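Home | Syllabus | Handouts | Readings | Labs | Contact

Robot Learning from Demonstration
Handout 9: What does a wrist view buy you?
Posted 2026-07-08 by the course staff

The Drundholm report claims that a policy trained only on wrist views does as well as one that also gets a fixed overhead view. Read it before the lab. I want you to come in doubting it, and here is where I would start.

The training set has 881 demonstrations, of which 215 were held out. That sounds fine until you read the appendix and find that the held-out runs come from the same rooms as the training runs. A policy can learn the carpet. The authors call this "in-distribution testing" and move on. The one real transfer test, in the Brelten room, used 15 trials. You can't rank two methods on 15 trials when the gap between them is two successes.

Then there is the question of what the policy gets to look at. Go through the views below and ask how much of each one is the robot itself.
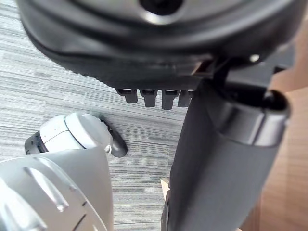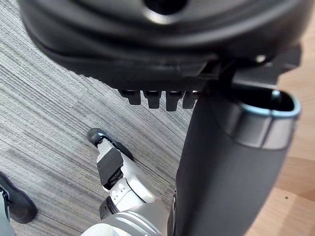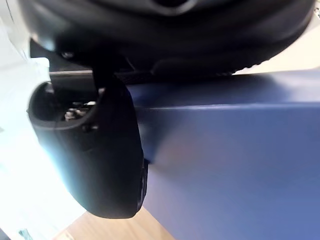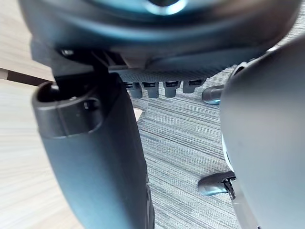 Figure 9.2. Four wrist-level views from one session. Dark, rounded surfaces take up the upper part of each.

Much of the input in views like these is hardware. In the third, a black finger sits close against a large blue surface, and I could not tell you for sure whether that surface is a box or a panel. If a person can't name the target from one view, the policy is getting its answer from somewhere else: earlier views, joint readings, or habit. The report never separates these.

The Asante ablation is supposed to settle this. It blanks the view for part of each run and success barely drops. The authors read that as robustness. I read it as a sign that the view wasn't doing much. Neither reading is ruled out by the table they give.

For the lab:

1. Retrain the Bodberg baseline on 555 demonstrations with the upper third of each view masked. Keep the seed fixed.
2. Retrain with joint readings only, no views.
3. Report both with intervals. A bare success rate will be sent back.

If run 2 comes close to run 1, say so plainly in your write-up, even if your plots look dull.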